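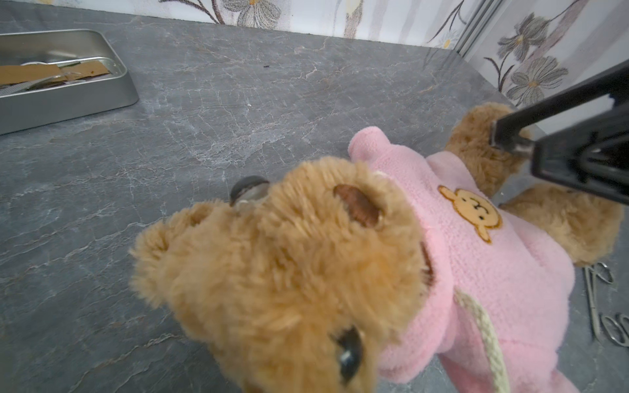 A gripper takes hold of a plush bear in a pink hoodie at the Werkau lab.

Pick up a mug and your fingers know what to expect. Pick up a teddy bear by one limb and everything changes: the fur squashes, the stuffing shifts, the rest of the bear swings wherever it likes. For a robot, that's a wonderfully hard problem, and Kanyarat Rungrueang's team has found a lovely way into it.

Their method, Jaltard, skips the detailed model of the toy. It watches through a small camera near the gripper and guesses, moment by moment, how far the fingers will sink before they meet something that holds. If the guess is off, it corrects the squeeze and tries again. The whole thing was trained on 3000 short grasps, a tiny pile by the standards of the field!

In February the team ran 100 fresh trials with toys the system had never met, and it dropped just 2. "I watched the log twice," says Gorazd Dimitrov, who wrote the control code. Long fur is still the toughest case, and loose clothing comes close behind. Next up are bath towels and winter coats.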